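Planning a two-arm station: budget questions

What should we budget for first?

The table, the wall outlets and the cables. Most people price the arms and forget the rest. At Drerurton we spent 22 days waiting on power at the bench, with both arms still in their crates.

Do we need two arms from the start?

Only if the work calls for it. Packing into an open cardboard box can often be done with one arm, and the second can go into the September budget.

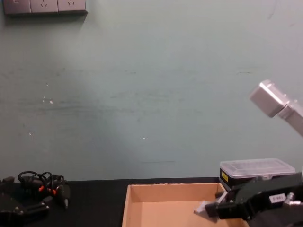 Kristóf Boros would put the spare money into gripper fingers instead, and he asked us to add that his team at Jedton ordered a second set before they ordered a second arm.

How much cable should we allow for?

More than the drawing shows. Measure from the outlet to the base, then along the arm to the gripper – and add 2 meters.

Can we lease?

Yes. Borkwood leases by the quarter. Ask whether service visits are included, and get the answer in writing.

Who approves the order?

Send the quote to Eilif Nygård before you sign anything.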